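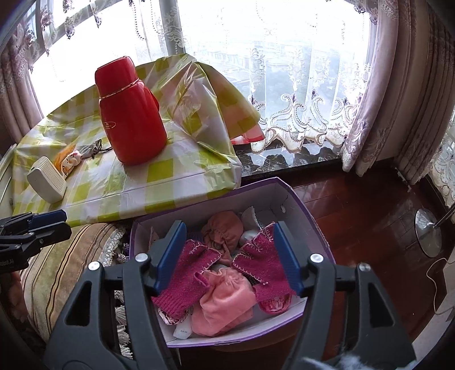
Unit 6, page 40

Licensing and co-branding: how the money moves

Reading before the seminar: the Clavmont case sheet and the first half of the Hulenis case sheet. The calculation at the end is to be handed in on paper.

6.1 Terms used in this unit

A licensor owns a name, mark or design. A licensee makes or sells goods under it and pays for the right to do so. The payment is normally a royalty, stated as a percentage of net sales. Net sales means invoiced sales less returns, trade discounts and sales taxes. Advertising costs are not deducted unless the contract says so.

A minimum guarantee is the least the licensee will pay in a contract year, whatever is sold. If earned royalties fall short of it, the licensee makes up the difference. If they exceed it, only the earned royalties are due. An advance is paid at signing and is set against later royalties. Students often confuse the two. An advance is about timing, a guarantee is about amount, and one contract may contain both.

Co-branding differs from a plain licence in that both names appear on the goods. Either party can be harmed by the other's conduct, so these contracts usually carry longer approval and termination clauses.

6.2 Case: Clavmont and Hulenis

Clavmont makes sports shoes and sells through independent shops. Hulenis is a record label with a small touring business. The two agreed a single co-branded shoe, to be sold at concerts and through Clavmont's usual shops. Clavmont paid for tooling and stock. Hulenis supplied the name and artwork and received a royalty on net sales, with a higher rate on pairs sold at concerts.

Points to note:

The split rate gave Hulenis a reason to promote concert sales. It also meant that Clavmont had to keep separate records for each channel, and its invoicing system did not do this. The first royalty statement was issued late and had to be corrected.

The contract defined net sales once, for shop sales. At concerts the price was paid directly by the buyer, with no trade discount, so the royalty per pair was higher on both rate and base. Clavmont had not allowed for this in its margin forecast.

Approval of artwork was required in writing, but no time limit was set. A late approval in November moved the launch past the main selling period.

6.3 Case: Byun and Sandari

Byun designs bags. Sandari runs a chain of clothing shops and took a licence for one country only, with a minimum guarantee and a sell-off period after expiry. During the sell-off period remaining stock may be sold but no new stock may be made. The contract did not require a stock count at expiry - a common omission, and one that leaves the licensor unable to check what was made afterwards.

6.4 Calculation

A licensee sells 1000 bags at a net price of 40 each. Of these, 368 are sold through the licensee's own shops, the rest to other retailers. The royalty is 2 per cent on own-shop sales and double that rate on all other sales. Find the royalty due on each channel and the total. Then state the payment due if the minimum guarantee equals the total net sales multiplied by the higher rate. Show all working.

Next unit: audit rights and late payment.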